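Notas para la ponencia: «El orden de la mesa compartida»
Jornada interna sobre espacios de trabajo, sesión de la mañana
Duración prevista: 9 minutos

Apertura

Buenos días y gracias por su asistencia. En nombre del área de espacios de Nestlow, presentaré los criterios que aplicamos a las mesas compartidas de la sede de Waro. El documento completo está disponible en la intranet; hoy me limitaré a los puntos que más consultas han generado desde marzo.

(Pausa. Comprobar que se lee la primera diapositiva desde el fondo.)

La mesa compartida no pertenece a ningún puesto. Quien la utiliza la recibe despejada y la entrega despejada. El reglamento anterior dedicaba a esta cuestión un solo párrafo, y las interpretaciones variaban mucho de una planta a otra.

Primer criterio: las cajas

Toda caja que llegue a la mesa debe tener un destino asignado antes de que termine el turno. Se admite que permanezca cerrada sobre el tablero mientras se decide dónde guardarla, siempre que no invada el espacio contiguo.

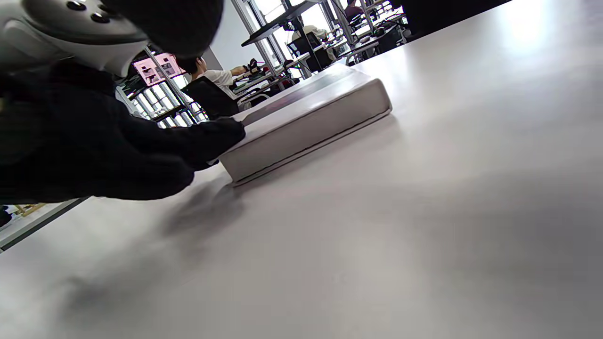
Caja gris cerrada sobre el tablero de una mesa clara.

Insistir aquí en la diferencia entre caja de archivo y caja de tránsito. La primera lleva etiqueta y va a la estantería. La segunda se vacía y se pliega, o se devuelve al almacén. En el último recuento registramos 205 cajas en las mesas comunes, de las cuales 80 carecían de etiqueta. (No detenerse en el desglose por planta; figura en el anexo.)

Segundo criterio: guardar en vertical

Los estuches y las cajas estrechas se colocan de canto, con el texto del lomo a la vista cuando lo tengan. El organizador de sobremesa con compartimentos resulta adecuado para este fin – ocupa poco y permite retirar una pieza sin mover las demás.
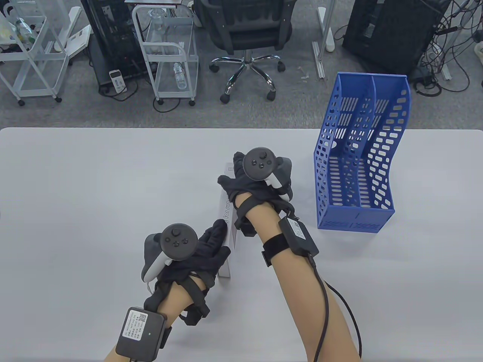
La propuesta de Clometti contemplaba bandejas apiladas. Se descartó tras el periodo de prueba, dado que el contenido de las bandejas inferiores quedaba olvidado con frecuencia. El informe de Majumder llegó a la misma conclusión por otra vía, y recomienda además no llenar por completo los compartimentos.

Tercer criterio: las estanterías

Lo que no se usa a diario se guarda en las estanterías de pared. Recordar que el material de uso común se sitúa a la altura de la mano y que los estantes superiores se reservan para piezas ligeras.
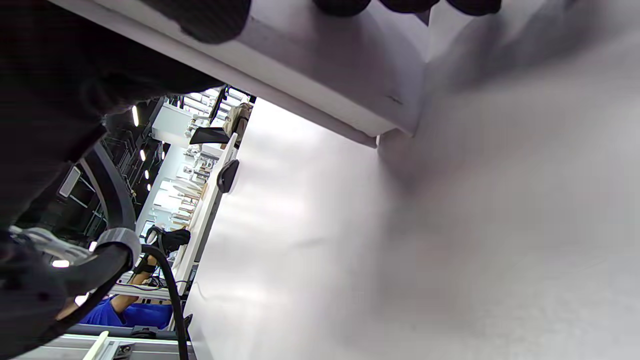
Al fondo, estanterías blancas con artículos diversos.

(Si hay preguntas sobre la ampliación de estantes, remitir al presupuesto del próximo ejercicio.)

Cuarto criterio: lo que puede quedarse

El ratón y el teclado pueden permanecer en la mesa. Los bolsos y efectos personales se dejan fuera del tablero. Una caja plana se tolera durante la jornada si deja libre la zona del ratón.
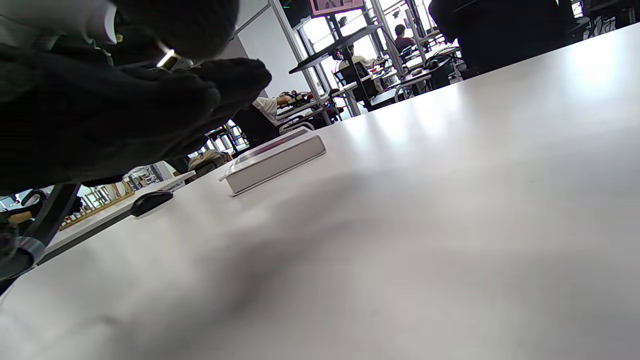
Caja blanca plana y ratón negro sobre la mesa.

Cierre

Los cuatro criterios entran en vigor en las 3 plantas de manera simultánea. Las etiquetas se solicitan en recepción, y las dudas se atenderán por el buzón de espacios. Quedo a su disposición para el turno de preguntas.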